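Trollow says its kettles will be mended for life. Read the small print

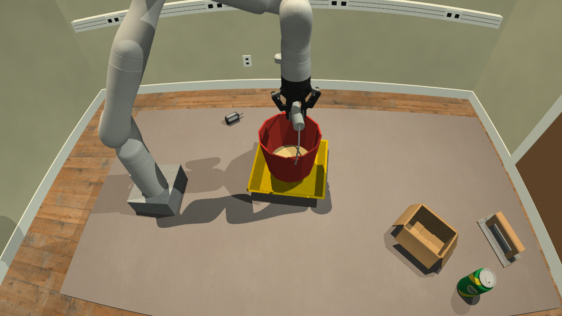
A robot arm with a screwdriver-like tool, in a computer-made image.

The appliance maker Trollow has announced that it will repair any of its kettles, toasters and hand mixers "for as long as you own them", starting in December. It is a generous promise, and it would be more generous still if the terms didn't run to 43 pages.

Under the scheme, called Verkeck, customers pay nothing to join. They send the broken item to a workshop run by Brellier, a parts supplier, and get it back mended within 5 working days of its arrival. Postage is paid by the customer in both directions. For a toaster, that may well come to a fair share of the price of a new one.

Then there is the question of what counts as broken. Limescale is out. So is "wear consistent with regular use", a phrase that turns up on page 9 and again on page 31, with slightly different wording each time. A heating element that fails after four years of morning tea would seem to most people to have failed through regular use. Trollow was asked which side of the line it falls on and replied that each case would be looked at on its merits.

"If you can't tell from the terms whether the most common fault is covered, you don't have a promise, you have an advert," said Monique Boyer, who has advised shoppers on faulty goods for many years and read the whole document at our request. She also pointed to a clause letting the company offer a voucher when a part is "not readily sourced". The voucher can be spent only on Trollow products, and its value is not given.

The company is stocking 200 different spare parts for the launch. It would not say how many models those parts fit, or how long they will stay on the shelf once a model is dropped from the range. Trollow has dropped a good many in recent years, among them the Barbieri kettle, which sold well and leaked at the base. Barbieri owners are not eligible.

Nor is anyone who has already had a go at fixing the thing themselves. Opening the casing ends the cover at once, even if all you did was tighten a loose handle. A leaflet sent out with the announcement talks warmly about "giving people back the confidence to mend". The repair manuals will not be published.

A Trollow spokesman said the scheme was "a first step" and that the terms would be reviewed after 3 months. He did not know whether the results of that review would be made public, or whether customers who joined early would keep the terms they signed up to.

Boyer's advice is to hang on to your receipt. Goods that were faulty when sold are already covered by consumer law, she said, and a shop should not send you off to the Verkeck website when you bring one back to the counter.

Registration opens at 9am on launch day. Customers will need the serial number, which on most Trollow kettles is printed on the underside of the base, in grey on grey.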